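Irnside Shared Workshop Releases Build Files for Coste Hand-Held Gripper Mount

Release covers printed parts, wiring notes and household test log

BRURVILLE, April. Irnside Shared Workshop has released the full build files for Coste, a camera mount and logging unit that members designed for hand-held two-jaw grippers. The package contains part drawings, a wiring diagram, firmware source, a calibration procedure and the log of a household handling test. All files are free to download and may be modified for personal or commercial use.

Coste attaches behind the jaws of a hand-held gripper and holds a small wide-angle camera facing forward. A position sensor on the linkage reports jaw opening. A logging board stores that reading with each video file, so that a recorded grasp can later be replayed on a bench arm. The mount was designed and assembled in the electronics room at Irnside, with final fitting carried out on kitchen tables in members' homes.

The main bracket prints in two halves and closes with four machine screws. Earlier versions used a single-piece bracket, which flexed when the jaws closed on a stiff object and moved the camera out of alignment. The two-piece version adds a rib along the underside. Members report no measurable shift after repeated closing, provided the screws are tightened in the order given in the assembly sheet.
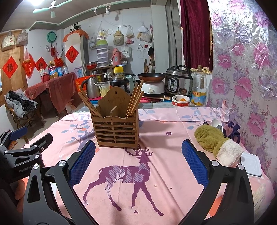 Reading time: 4 min

Household testing used ordinary objects on ordinary tables. One test table had a patterned pink cloth and held a slatted wooden chopstick holder, a fuzzy green mitten, two white spoons and a white plastic lid. The log treats thin and soft items separately. Chopsticks are entered under narrow rigid objects, mittens under deformable objects, and flat lids under low-profile objects, where the approach angle matters more than grip force.

Patterned cloth is given its own section in the calibration notes. The first version of the tracking software selected reference points from printed fabric and lost them when the fabric moved. The released version gives less weight to points on the table surface and more to fixed points farther away, such as wall corners and cabinet edges. Builders working in a small kitchen should leave the background in view during calibration. A bare wall gives poor results.

The released log contains 1,023 entries. Each entry records object class, jaw opening at contact, lighting condition and result. Failed grasps were kept. Entries with a corrupted sensor reading are flagged and can be filtered out with the supplied script.

Assembly takes about 30 hours for a builder with basic soldering experience, including print time. A printer with a heated bed is required. The sensor cable must be routed along the outer side of the linkage; routing it between the jaws causes wear at the hinge. Grip pads are not part of the package, and the drawings accept any flat pad that clears the screw heads.

Irnside has prepared 100 bare logging boards for builders who do not want to order their own. Boards are supplied at cost, untested, one per household, and can be collected from the workshop desk in Brurville during opening hours. Postal orders will be accepted once local requests have been filled.

The next revision, under the working name Zernen, will replace the cable with a flat flexible connector and move the battery to the rear of the handle. No release month has been set.

About Irnside Shared Workshop

Irnside is a member-run workshop in Brurville with areas for electronics, printing, metalwork and wood. Projects built by members are published under open terms where the builders agree.

Press contact: Workshop desk, Irnside Shared Workshop, Brurville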